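Gripper maintenance day, so you all get a thread. Pair of hand-held units, 566 folds on them since I last had the covers off, and one had started feeling mushy on the squeeze.

1/ First thing I look at is the pads. Blue ones, glued to the inside of each fingertip. I wipe them with a barely damp cloth and let them air dry — no alcohol on these, I learned that one the expensive way back in October. If a pad has gone shiny, it gets swapped.

2/ Then the pivots. I wiggle every pin with a fingernail. The big ones at the bottom of the inner links take most of the load, so if there's slop anywhere I bet on those. Tiny dab of dry lube, work the jaws 10 times, wipe off whatever squeezes out.

3/ Cable next! I run it through my fingers all the way from the grip and feel for kinks. Then back to fabric, maroon piece on the flowery cloth as usual, with the jaws open around one end of it.

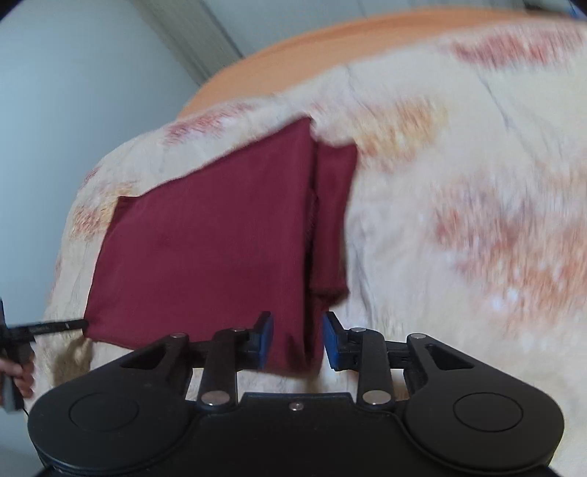 4/ Jaw alignment. Close them on a strip of paper and tug. If it slides out on one side, that fingertip is toed out and you loosen the link screw a quarter turn, nudge it, snug it back up. Carleen Tuhiwai taught me to do this by feel and I still check with paper after (sorry Carleen).

5/ Mushy unit update: it was the left link screw. Backed out just enough to be annoying. Threadlocker, a cup of coffee, and the squeeze feels crisp again.

6/ I always finish on a fold corner with the layers bunched up between the fingertips, cause a flat single layer will let you get away with bad alignment and a bunch like this won't.

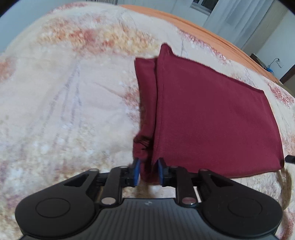
Quinlan Soft Goods Handling Team

7/ Logged it all under unit 2382, pads stay on for another round. Spare pads are in the Siltement drawer if you're on the team and reading this. Please put the little hex key back when you're done with it, I've bought 4 already.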